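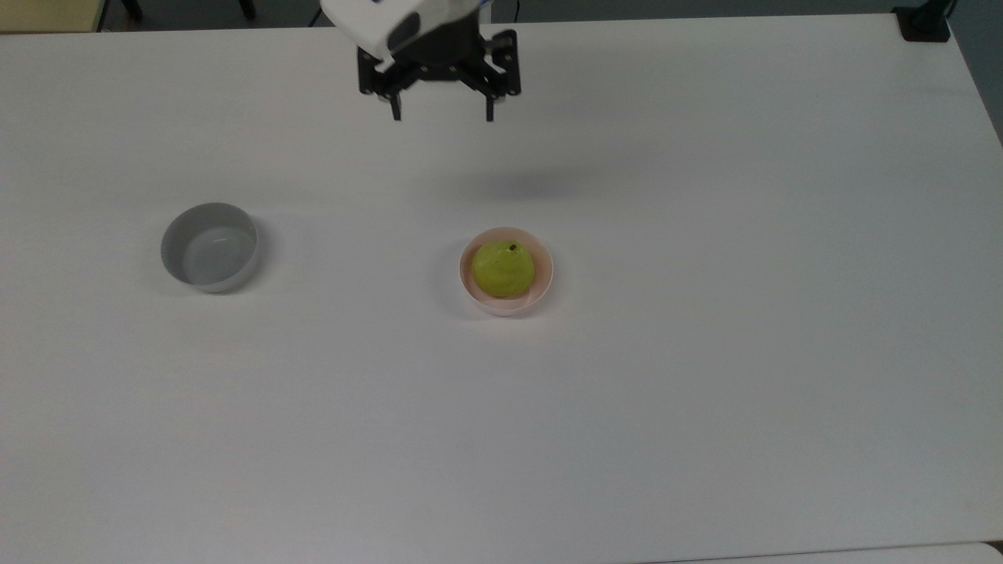

ネットスーパー、配達枠の取り方メモ

雨の日とか連休前、ほんと枠が埋まる。昨日も聞かれたので手順だけざっと書いときます。使ってるのはTrenanoネットスーパー。Jeltudbyもほぼ同じ画面、ボタンの名前が少し違うくらい。

1. 先に会員登録
注文する日にやると遅い。住所、電話、カードまで前もって入れておく。建物名と部屋番号は省略しないこと。省略したら一回持ち帰られた。

2. 枠を先に押さえる
かごに入れる前に「お届け日時」へ。空いてる枠をタップ→「仮予約」。仮予約は2時間で消えるので注意。消えると最初からやりなおし。
夜の枠から埋まる。午前の早い枠はわりと残ってる。

3. とりあえず最低金額まで入れる
うちの地域は3,000円から。足りないと確定ボタンがグレーのまま。米、水、トイレットペーパーあたりで埋めるのが早い。細かいものは後で。

4. いったん確定
ここ大事。全部選び終わってから確定、だと間に合わないことがある。締切前なら「注文変更」で足し引きできるから先に確定してしまう。

5. 後から追加
注文履歴→該当の注文→「商品を追加」。追加したら必ずもう一度「確定」まで押すこと。押し忘れると元の注文のまま届く。牛乳なしで届いたことあり。

6. 代替品の設定
品切れのとき似た商品に替えてもらうかどうか。商品ごとに選べる。
・卵、牛乳、パン → 代替OK
・赤ちゃん用品、アレルギーあるもの → 代替不可
全部OKにすると思ってたのと違うのが来たりする。逆に全部不可だとスカスカ。

7. 受け取り
在宅が無理なら「置き配」にチェック。冷凍は保冷箱に入れてくれるけど、夏は早めに取りこむ。備考欄に「玄関横」とか場所を書いておくと話が早い。チャイム不要の人もここに。

枠がぜんぜん無いとき
・キャンセル分がぽつぽつ戻る。締切の直前が狙い目(気のせいかもしれなが)
・画面を引っぱって更新。連打するとログアウトされる
・店舗受取に切り替え。車で行けるならこれが一番早い
・Hongの宅配も見てみる。品数は少ないが生鮮はそこそこ

キャンセル
締切前は履歴画面から無料でできる。締切後は電話のみ、手数料かかる場合あり。カードの返金は次の月になることも。

親の家に送る場合
お届け先を追加で登録しておく。前回のお届け先が残ってるので、確定前に必ず住所の確認を。一度やらかして実家の米がうちに来た。重かった。

クーポンは最後の支払い画面で入れる欄が出る。先に確定した人は変更画面からもう一回。併用は不可、だったはず。変わってたら直します。

最終更新:15/07/2019

関連記事
・Jeltudbyアプリでログインできないときの対処
・Trenanoの定期便、やめ方と休み方
・Ekmontの保冷バッグを洗う手順
・10月からの配送料の変更まとめ
・冷凍庫に入りきらないときの詰め方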